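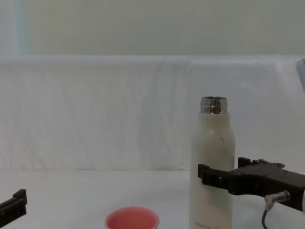

By the Consumer Desk, 27/09/2020

Home & Kitchen | Bottles and Flasks

The owner of Villalobos, a small kitchenware shop, sold 314 insulated bottles last year. Most of the questions she gets are about cleaning them.

"People buy a white one and then they worry about it," she said. "The body is easy. You wipe it. The neck is where you need to spend your time."

She means the metal threads that the cap screws on to. On a white bottle with a bright steel neck, she said, the ridges can look clean from a distance and still hold a line of old tea. She uses a soft brush, warm water and a little washing-up liquid, and goes round the threads twice.

The cap should come off as soon as the bottle is empty. "Leave it open on the table. If you screw it back on damp, it will smell by the next morning."

Small grey specks and marks on a matt finish bother customers more than they bother her. She tries a damp cloth first, then bicarbonate of soda. She does not use scouring pads, and she keeps them away from any printed lettering, as it fades quickly enough without help.

Her own bottle holds 500 ml and is 11 years old. It came from Brelilent, a supplier she no longer uses, and the cap has been replaced once.

On dishwashers, she follows whatever the maker says. "If the leaflet has gone, wash it by hand. It takes a minute."

The shop will start selling spare caps and seals in November, in 16 sizes. Customers are asked to bring the bottle with them, as the threads differ between makes.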